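Drisden Bimanual Collection Station

Tabletop recording cell for two-arm manipulation data
Grastance > Data Collection > Stations > Drisden

Overview

Drisden is a fixed station for recording teleoperated demonstrations with two arms and two multi-finger hands. It ships as a base with both arms mounted, a covered work table, a head camera, an operator seat with two leader arms, and the Raptis recording software. Output is a set of time-aligned episodes that can be read directly by most imitation learning code.

The station is intended for groups that need many examples of short household and storage tasks: opening and closing furniture, placing small goods, folding or moving cloth, clearing a surface. It is not rated for machining, food contact or outdoor use.

Configuration

Arms: two, gray, mounted on a common base at the near edge of the table
Hands: two, silver palm shell, black fingers
Camera: one at head height, looking down over the work area; wrist cameras optional
Table cover: black cloth, replaceable
Control: leader arms with finger gloves, or playback from file
Recording trigger: foot pedal, left or right side
Storage: removable drive, capacity for 1000 episodes at default settings

Recording an episode

The operator presses the pedal once to start and once to stop. Raptis writes joint positions, hand positions, commanded targets and camera images to a single episode folder. A second pedal press within the first moments of an episode discards it. After each stop, the screen asks for one of three marks: complete, partial or failed. Failed episodes are kept by default and stored under a separate index, as many users train a success detector from them.

Task text is entered once per batch. It should name the object and the action in plain words, for example "open the white cabinet by its handle." Free notes can be added per episode but are not exported unless the option is set.

Props and scene changes

A batch plan in Raptis lists which props go on the table and when they are to be moved. The default plan calls for a change of layout every 90 episodes. Changes include rotating the main object, adding loose items that play no part in the task, and swapping their sides. Loose items should be light, and at least one should be soft or wrinkled. Glossy packaging is allowed and is useful for testing how a policy handles reflections.

The Sarkari prop set, sold separately, contains cabinets, trays, cloths and printed goods. Customer props may be used if they fit on the table and can be lifted by one hand. Furniture pieces are exempt from the lifting rule but must be fixed to the table if the task involves pulling.

Data quality

Raptis checks each episode on closing. The checks cover dropped images, clock drift between arms, joint limits reached, and long pauses at the start or end. Episodes that fail a check are flagged and can be reviewed on the timeline view. Pauses can be trimmed in bulk.

In our acceptance batch, Lefteris Nikolaidis and Brian Laizer recorded 729 cabinet episodes on one station with no hardware stop. The batch is supplied with each order as reference data, together with the layout plan used. We recommend a first customer batch of 500 episodes on a single task before adding a second.

Installation

The station needs a level floor and one grounded outlet. Perforated wall panels may be fitted behind the table and are available in tan. Cables leave the base at floor level. Setup and arm alignment are carried out by our technician, Gerasimos Kouris, and include operator training for two people.

Alignment must be repeated if the base is moved or the head camera is removed from its mount. The procedure is described in the service manual, section "Head camera."

Ordering

Standard station, Sarkari prop set, spare table cover and wrist camera kit are listed as separate items. Orders placed before May ship with the current pedal; later orders ship with the two-button version. Technical questions go to Kosmas Pappas, quotations to Panagiotis Panagiotou. 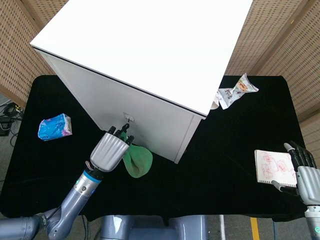 Drisden station, head camera view, cabinet handle task with loose items on the table.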